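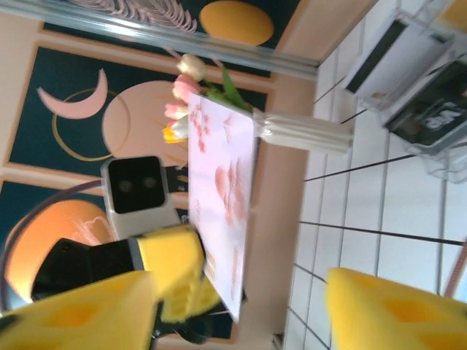

**1/** Notes on natural dyeing with madder on wool, batch 11. Posting the full process in one place. I keep getting asked for it in pieces and my earlier posts contradict each other.

**2/** Fiber: worsted-spun wool, two-ply, undyed, from Cuvitz. 1188 g dry weight, wound into skeins and tied loosely in figure eights. Tight ties leave pale bands. If you want pale bands, use tight ties and call it ikat (it isn't).

**3/** Scour first. Neutral soap, water at 60 C, one hour, no stirring. Let it cool in the pot overnight. The water came out the color of weak tea, which is normal for this yarn. I scoured a second time and it came out slightly less like tea.

**4/** Do not skip the scour on yarn sold as "ready to dye." I tested this in June with two skeins out of the same bag. The unscoured one took color on the outside of the ply and stayed nearly white in the middle. You only see it when you cut the yarn or when it starts to wear.

**5/** Mordant: potassium alum at 12% of the dry weight of fiber, cream of tartar at 5%. Dissolve each separately in hot water before adding to the pot. Raise to 85 C over an hour, hold for an hour, cool in the bath.

**6/** Some people leave out the cream of tartar with madder. Aarti Bisht does, and her reds are deeper and a little browner than mine. Mine lean orange. Both are fine. Write down which one you did.

**7/** Madder: ground root, 50% of the weight of fiber. The grind matters more than I used to think. Coarse chips need to be soaked and blended, and you still get bits stuck in the yarn. The powder I have now goes into a fine mesh bag and mostly stays there.

**8/** Water. My tap water is soft, so I add calcium carbonate to the dye bath, a level teaspoon per large pot. If your water is already hard, leave it out and run a test skein. Too much chalk and the color goes dull.

**9/** Temperature is where most madder goes wrong. I put the yarn in at room temperature and go up slowly to 65 C. Hold there for two hours. Above 75 C the browns start coming out of the root and they do not go back in.

**10/** Thermometer check: my old dial one read 98 C in boiling water. I am near sea level, so it should have read 100. Two degrees isn't a disaster but it explains a lot of batch 9. Check yours. Glass or digital, doesn't matter.

**11/** Leave the skeins in overnight, heat off. In the morning, lift, drain, and let them hang for a day before rinsing. I don't have a measured result for the hanging. Mechthild Zaugg taught it to me that way and I have never run the comparison.

**12/** Rinse in water at the same temperature as the yarn. Change the water until it runs nearly clear. It will never run entirely clear with powder. Last rinse gets a small splash of white vinegar, but only if the yarn feels rough, and go easy, as acid pulls madder toward orange.

**13/** Results for this batch: first bath gave a brick red, even across all skeins except one that floated. Second bath, same root, no additions, gave a coral. Third bath was a pale peach that I would not sell but will use for weft.

**14/** The floater: a skein trapped air at the tie and sat half out of the bath for the first hour. It has a lighter section as long as my forearm. A ceramic plate on top would have prevented it. I own the plate. It was in the other room.

**15/** Lightfastness. I wind samples on card, cover half with foil, and tape them in a south window for eight weeks. Madder on alum from the last batch showed a very slight shift in the red and a visible one in the coral. Expect exhaust baths to fade faster.

**16/** Wash test: neutral soap, 30 C, with a piece of white wool and a piece of white cotton in the jar. No stain on the wool. Faint pink on the cotton, gone after another rinse. I'd wash anything striped with white separately the first time.

**17/** Record keeping. Every skein gets a Tyvek tag, punched with a code before the scour. Ink comes off in the mordant. Holes don't. The code goes in a notebook with weight, mordant, root weight, top temperature, and time at top temperature.

**18/** Satish Dhillon asked whether a rigid heddle is enough to weave this yarn. Yes. At 10 ends per inch it makes a balanced plain weave with a fairly open hand, and it fulls a bit in the first wash. Sample before you warp the full width.

**19/** Safety, briefly. Separate pots, never used for food again. Dust mask when weighing powdered root or alum. Lid on. Window open. Don't pour a hot bath down a plastic drain.

**20/** Corrections to my earlier posts: I gave alum at 20%. Too high, wasteful, and it can leave the wool sticky. Use 12. I also said to simmer the madder. Do not simmer the madder.

**21/** Next batch is weld on the same base, then an overdye of the leftover coral. I'll post the weights once the yarn is dry.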